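Workshop notebook, Plaltmont furnishing room
January, entry opened 9:35
Kept by: Catriona Morrison

Subject: Seating corner, tub armchair and fringed cushion

The purpose of this entry is to record the present arrangement of the seating corner and the work still owed to it before the room is handed back to the Lekholm side. Earlier notes on the rug and the side table stand as written and are not repeated.

The grey tub armchair remains in service. The upholstery is a speckled, woolly cloth in medium grey, and it has been brushed once this month with the soft brush from the second drawer. Colleagues are asked not to use the stiff brush on it. A test on an offcut of similar cloth raised the fibers badly, and the offcut is pinned to the inside of the cupboard door for reference. The seat was vacuumed with the narrow nozzle, working from the back toward the front edge. Two paper clips and a pencil stub were recovered from the gap behind the seat and returned to the desk.

The white cushion with the fringed edges is now assigned to this chair. It was previously kept on the bench, where it gathered lint from the felt. The small black thread marks on its face belong to the pattern and are not to be picked at. A colleague removed 2 of them in good faith before this was understood. They have not been replaced, and I do not propose to replace them.
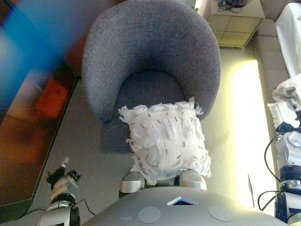
On placement, the agreed position is upright against the backrest, square to the seat, with the fringes free on all four sides. A cushion left flat at the front of the seat tends to slide, and the lower fringe then collects dust from the floor. Anyone passing the chair should set it back.

Care of the fringe was discussed at some length. Combing was tried on one corner and abandoned, as the tufts separated and looked thin. The present method is to hold the cushion by two corners, shake it outdoors, and loosen any knots by hand. Washing is deferred. The Omoteo care sheet that came with the textile box gives no guidance on fringed pieces, and I would prefer a written answer before it goes near water.

The skirt of the armchair should be checked at each cleaning. The hem is easily missed when the vacuum is used only on the seat. Start at the left side and finish there.

Open items:
Request a spare cushion insert, 300 gram filling, through Moynihan.
Relabel the brush drawer - the present label still reads "cloths."
Decide whether the chair should be turned toward the window. I am against it on account of fading, but the matter is open.

Entry closed 11:10. C.M.

Comments (4)

benchside
The drawer has been relabeled. I put the stiff brush in the bottom one to keep the two apart.

R. at Lekholm
Please leave the chair where it is until our handover. We measured the walkway with it in that position.

C. Morrison
Noted. The third open item is suspended until then.

tallow_and_twine
I have a similar cushion at home and steamed the fringe from a distance. It came up well, though mine is wool and I cannot speak for this one.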